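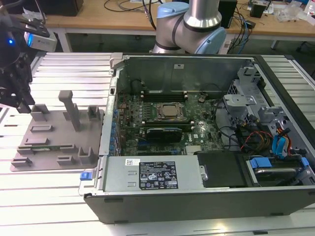 One reader of the first version of this review, Ocampo, wrote in to say that a gripper losing its hold over a CPU socket is an operator problem, and that the kit shouldn't be marked down for it. I've left the rating where it was. The fault is in how the gripper handles a stop.

**Bestico two-finger gripper with Itwood fixture plate**
Rating: 3 out of 5
Updated 15/02/2020

I bought the pair for taking apart old workstations. Memory first, then cards, then processors. The arm was already here and the gripper bolted on without an adapter. Setup took an evening, most of it spent on the cable. By the time of the fault I had logged more than 3000 grip cycles, and up to then I had no complaints about the fingers. They close square and they don't mark plastic.

The failure came on a processor lift. The bracket was open, the fingers had closed on the edges of the chip, and the arm was on its way up when I hit the stop. The arm held its position, as it should. The gripper lost power and opened. The processor dropped back on the socket at an angle and bent a few of the contacts. That board is now parts.

I repeated the test over a foam pad, with a scrap processor, 30 times. The result was the same every time. Grip force at 30 percent or at full made no difference. The manual says the gripper "enters a safe state" on stop and leaves it there. For a person with a finger in the way, opening is probably right. For a part in the air over bare contacts it isn't, and the buyer should be able to choose.

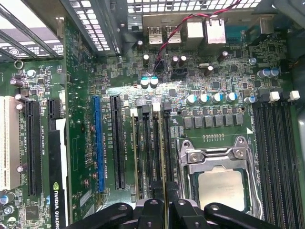
*Gripper over the CPU socket, bracket open.*

Bestico support answered in two days and was polite. Their advice was to feed the gripper from a separate supply that stays live when the arm stops. I did that with a small Rokley unit and it does hold the part now. It also means the fingers stay closed on whatever they have, so check that with whoever is responsible for safety in your shop before you copy it. I keep a second cutoff for the gripper within reach.

The Itwood plate is fine. The slots suit small boards and the post hasn't worked loose. I'd like one more mounting hole near the back edge.

If you only lift memory and cards, buy the gripper – a dropped card an inch above a mat is no great loss. For socket work, budget for the second supply, or wait for a firmware option. Support said one was planned for August and wouldn't commit to more than that.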